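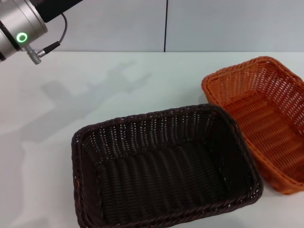

Woven basket, dark brown, seen from above with the inside open to view.

Home Organization, Unit 2: Baskets and the Surfaces They Live On
Course handout, Rosthorpe Evening Classes

Welcome back, everybody, and thank you for the lovely pile of homework you left me in February (I've read every page, even the one with jam on it). This time we're slowing right down to look at one ordinary basket and the place where it's going to sit. Baskets are such forgiving things, and I do think we ask too little of them!

Start with the weave. A tight braid keeps small things like hair clips and batteries inside, and a thick rim is kinder to your hands when the basket is full. Then look at the floor of it. Ridges are fine for napkins or rolled socks, but pens and anything crumbly will settle between them, so lay a piece of cloth in first. A dark inside also swallows dark things, as anyone who has hunted for black gloves will tell you.
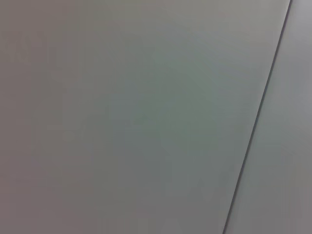 Next, measure. Write down the width of your shelf or tabletop before you go shopping, and take the depth too. My own hall shelf in Zetcombe is 19 inches wide and 11 deep, and I've still come home with the wrong basket more than once.

For next time, please clear one surface at home completely, wipe it, and leave it bare overnight. Live with it a little. In the morning, put back only what you went looking for, and bring your list to class.

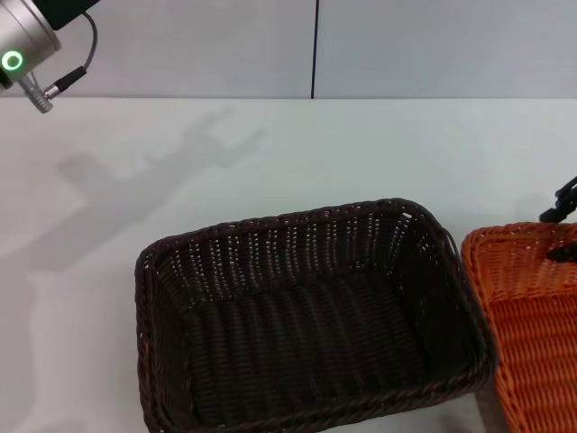
Off-white tabletop against a pale gray paneled wall.

Reading: course pack, page 381, on choosing liners.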